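Questions Parents Ask Us About Paid Math Programs
Last updated in August by the Rosov Parents' Learning Page
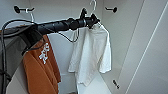
A white garment on a hanger in an open wardrobe.

Do flashcard apps teach arithmetic?
They teach recall, for a while. A child who can tap 56 when she sees 7 x 8 may still freeze when asked how many eggs are in seven cartons of eight. We'd want to see both before paying for anything.

Is Dastau worth $299 a year?
We doubt it for most families. The placement test is decent and the fractions unit is better than we expected. The rest is worksheets with a progress bar. If you do try it, use the monthly plan first and cancel before the second payment if your child only opens it when told to.

The Toivonen workbooks promise "two grade levels in one summer." Is that realistic?
We have asked what test that claim rests on and got a brochure. The books themselves are fine, with plain pages and plenty of practice on regrouping. Each has about 125 pages, so a page a day will carry you well past summer.

My daughter counts on her fingers at age 6. Should I stop her?
No. Companies like to sell this as a warning sign. Plenty of children that age count on their fingers and drop it later. Ask her teacher if it's still the only method she has a year or two from now.

What about the Promwood tutoring center?
Sit in on a session before you sign. We did, and saw one tutor moving between tables while the children filled in packets — hardly the individual plan described on the website. Your branch may be different. Ask who writes the plan and how often it changes.

Does the free assessment mean anything?
Every free assessment we've tried found gaps, and the company giving it also sold the lessons. Ask for the completed paper, with the wrong answers on it, and show it to the classroom teacher.

How much practice at home is enough?
Ten minutes of something she can mostly do, plus one or two problems she can't. We don't trust anyone who gives a more exact answer.

Do you earn money from the programs you review?
No. We pay for our own trials and return sample copies. You should still check what we say against your own child's schoolwork.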